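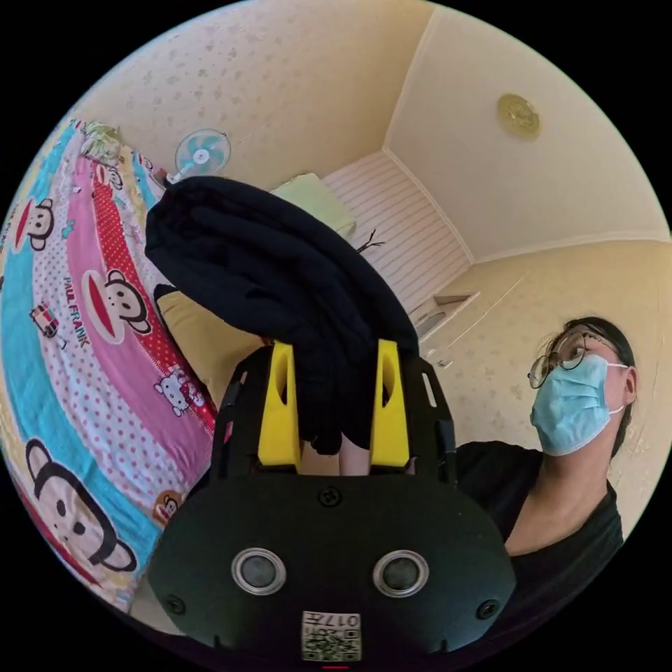
*Dark garment, Paul Frank bedspread, fan on the wall.*

**From:** Despina Tsakiris
**To:** foldlist
**Date:** 15/07/2018
**Subject:** Re: The bed method, and dark clothes

Dimas wrote:

> I've been sorting on the bed for 4 months now and I won't go back to the table. Everything comes out of the basket and lands on the bedspread, then you pick up one piece, hold it by the shoulders, give it a shake and decide: hang, fold or give away. The bed is big and soft, and you can't go to sleep until you're done, so you always finish. I did 124 pieces in one evening this way, with the Cattaneo hangers lined up at the end of the bed. Kamarul tried it with his winter things and says the same. I think it should go in the list notes as the standard way.
>
> Dimas Wattimena

Dimas, I'm glad it works for you, but I'd like to see more than two happy people before it goes in the notes as the standard anything.

Take the part about not being able to go to sleep until you're done. I have shared a home with other human beings for 20 years, and every one of them could move a pile from the bed to a chair in one armful. So can I. The chair then keeps the pile until October. If your bed has no chair near it, fine, but then it's the missing chair doing the work.

Second, holding things up by the shoulders. Good for a shirt with some stiffness to it. With a dark, heavy piece like the one at the top of this message, all bunched up, you get folds hanging off folds and you can't tell the front from the back. Navy or black? I couldn't swear to it, and I've made that mistake with socks often enough. I lay dark things flat on something pale, find the neck, and go from there. It's slower per piece and I put far fewer of them away inside out.

Which brings me to the bedspread. Turquoise, pink, red with white dots, monkey faces all over, PAUL FRANK in print across the pink. I like it very much as a bedspread. As a sorting surface I have doubts. A dark garment shows up well enough on it, I'll give you that, but put down a kid's dotted T-shirt and good luck. Ruben Schouten suggested a plain sheet over the top, and I think he's right. Any old sheet will do. The Vevero "sorting mat" that keeps getting mentioned here is a sheet with a price on it.

The wall fan, on the other hand, I'd keep. Folding in July with the air standing still is miserable. Just don't aim it at the bed if you've got anything light in the pile.

Also, 124 pieces in one evening: does a pair of socks go in as one or two? Peadar Ó Conaill once told this list he'd folded 1,000 things in a month and half of them were dishcloths.

What I would support for the notes is something smaller. Try the bed, put a plain sheet down, do the dark things separately in daylight. Then if six or seven of you are still doing it in October, write back and I'll change my mind in public.

And Kamarul, were the winter things clean when you started? You didn't say.

Despina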